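The Arm in the Mail: A Talk With the Woman Behind the Sindine Kit

Ximena Valdebenito has a rule about the word "easy." It doesn't go on the box. It went on the box once, in the first run of the Sindine, and she spent the following June answering mail from people who had reached the elbow joint and wanted to discuss it.

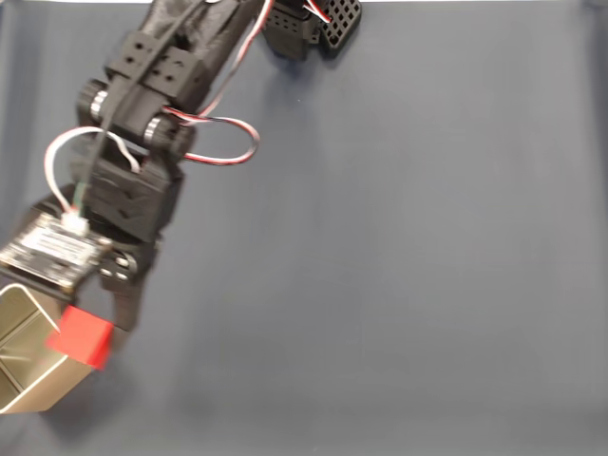
"We print 'patient' now," she says. "Patient assembly. My partner thinks it sounds like a hospital."

The partner is Horațiu Costache, who designed most of the printed parts and who joins our call late, chewing. The two of them run Lasumeck, which sells a desktop robot arm in pieces to people who like the idea of owning a robot arm. The pieces are black plastic, servos, bearings, cable and a bag of screws. The bag of screws has its own page in the manual, and its own following among customers, few of them fans.

I built one before I called. It took me four evenings and one apology to my downstairs neighbor. When I tell Valdebenito this she asks which evening I put the wrist on backward.

The third.

"That's good. Most people do it on the second and find out on the fourth."

The first thing she wants you to do with a finished arm is pick up a small cube and put it in a box. I ask why it's always a cube, and whether anybody has a warehouse somewhere full of cubes waiting to be moved eight inches.

"A cube is polite," Costache says. "It has flat sides. It sits where you left it. You try a grape first and you will hate us."

"People do try grapes," says Valdebenito.

"They send the video."

The kit costs 422 dollars without a power supply, a phrase that appears in smaller type than I'd have liked. Costache defends the price by listing what's inside, and then defends leaving out the power supply by saying that everyone has one. I didn't have one. I bought one. He nods as if this proves something.

You teach the arm by hand. You guide it through a job over and over while the software takes notes, and then you let it try. Lasumeck recommends 60 repetitions for a simple pick and place. I did them over a weekend with the radio on, and somewhere in the middle I noticed that I had become the repetitive machine and the arm was the one getting an education. I mention this to Valdebenito, who has plainly heard it before and is kind about it.

"You can do fewer," she says. "It will learn from fewer. It will learn something."

What mine learned was to approach the cube, think it over, and close its fingers on the air to one side. After another long session it began to get the cube itself, and after that it began to let go of it in more or less the right place. I was prouder than the event deserved. I called my sister.

The cables are my main complaint, and I bring them up with some feeling. Servo wire loops out from the joints and has to have enough slack to let the arm bend, but the right amount of slack is something you discover by having the wrong amount. The manual gives the subject one sentence.

"It used to be a page," Costache says. "Nobody read the page."

"I read it," says Valdebenito.

"You wrote it."

Kerubo Mugo, who teaches an after-school electronics class and has bought several of the kits, is more forgiving. I reached her by phone, with what sounded like a chair race going on behind her. Her students like the cables, she told me, for the reason that the cables look like the inside of something. "They want to see how it's done. If you put a nice white shell over it they'd have it off by lunch." She has broken two gripper fingers and printed new ones overnight. She'd like the screws to come sorted by length. She said this twice and asked me to make sure it got in.

Costache takes the screw question badly. Sorting takes time, he says, and time goes on the price. Then he admits that a sorted bag is coming, along with a second printing of the manual and a slightly stiffer base. Over 200 people have written in about the base. A few of them clamped it to the desk as instructed and then moved the desk.

I ask who the Sindine is for, and there's a pause while each of them waits for the other. Valdebenito says students, and people who work with software and are tired of it staying on the screen. Costache says people who finish things.

"And people who don't," she says. "They also pay."

Before we hang up he wants to know what mine is doing now. I tell him it's on the kitchen table, putting a cube in a box, and that I take the cube out again each time so it can have another go.

"How's the wrist?" he asks.

I tell him it clicks.

"Page nineteen," says Valdebenito.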